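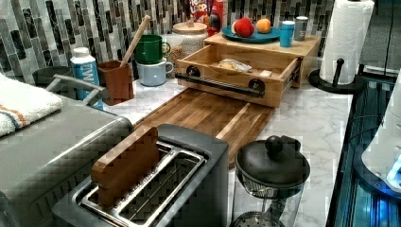
Out and About > Factories and Showrooms > Kitchens

A morning at the Hedgate display kitchens

I've walked past the Hedgate building in Fludham more times than I can count and always assumed it was trade only. Well, it isn't! Every July they open the workshop and the display kitchens to anyone who books, and I finally got myself organised enough to go.

We met at 9 in the car park and were handed earplugs and a very decent flat white. The workshop came first. If you like the smell of cut timber you could happily stand there all day. They were making drawers for an order going out to Lindholm, and we watched a pale board go from rough edge to sanded front in the time it took me to finish the coffee. One of the joiners let us run our thumbs along a joint and try to find the seam (I couldn't). She told us drawers are the thing people come back to complain about or rave about, and hardly anyone mentions the doors.

The stone room is colder and much louder, so bring a jumper. They had slabs racked upright like enormous books, and a chart of edge profiles that started a proper argument between two couples in our group. Apparently plenty of buyers choose their stone from a sample the size of a playing card and then get a shock when the veins turn up a metre long. Go and see the whole slab, was the advice, and take a lamp from home if they'll let you.

Then upstairs to the kitchens, and I loved this part. There are 7 of them, and they're kitted out as if somebody had just ducked out to get the paper. My favourite had a white marble counter with soft grey veins and a mosaic splashback in narrow upright tiles, charcoal through silver to white. I'm usually wary of mosaic (all that grout!) but with the slim pieces standing on end it looked crisp and not busy at all. And it had actual stuff on it: mugs, a brown crock with a wooden spoon, a glass jar with a wooden lid, a bright cereal box, a stripy tea towel thrown over the big grey appliance. You could judge how much bench was left once a toaster and everything else had moved in, and the answer is less than you'd think.

The little blond wood drawer unit at the back of that counter had me completely sold. I have wanted somewhere to put tea bags and rubber bands for years, and it had simply never occurred to me that a drawer could sit on top of the bench as well as under it. I've since measured my own corner twice.

We finished with a demonstration of Misoline, the oil they use on their chopping boards. You wipe it on, leave it for 90 minutes, then buff. Mine has had one coat so far and is already a lovely colour.

Entry was 5 dollars, coffee included. Wear closed shoes or they won't let you into the workshop, and park on the river side, where there's shade. The stairs are steep but there's a goods lift if you ask at the desk.

Comments

Did they say whether the marble stains? We've been going round in circles on this for months.

Reply from the author: It can, yes. They seal theirs, but they were upfront that lemon juice will still leave a mark. Ask for the offcuts bin and take a bit home to torture.

Went last year and the stone room was closed, so I'm very jealous. Booking again.

Narrow tiles on end are what we've got and the grout's been no trouble. Go a mid grey.

Is it all right for kids?

Reply from the author: Upstairs is fine, but the workshop is 7 and over.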